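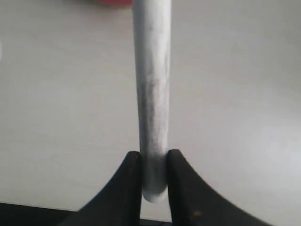
A pale rod held between the two gripper fingers, from the wrist camera.

Participants wanted: teaching a robot arm by demonstration
Raston Manipulation Group, January 2024

We are looking for adults to take part in a study on how people teach a robot to handle long, thin objects. No experience with robots is needed, and you do not have to be a student.

Our first round ended in October with 1,378 recorded demonstrations, nearly all of them made by lab members. The policy trained on them picks up single sticks well but does poorly when a second one lies close by. We want to know if demonstrations from new users change that.

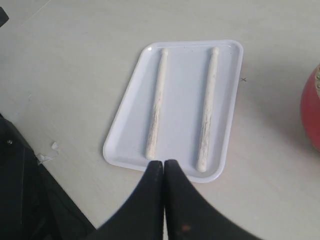

You will guide the arm by hand controller through short pick and place tasks, then fill out a questionnaire. The study takes 2 visits, at least a day apart. Wenjie Mao runs the practice session and stays in the room throughout -- you can stop at any point.

You must be 18 or older, with normal or corrected vision and full use of both hands. People who took part in the October round can't sign up again.

Payment is $100, paid after the second visit. If you only come once, you get half.

To sign up, write to Berkay Aksoy at the Raston front office with "Flovell study" in the subject line and the hours that suit you. Parking is free behind the building.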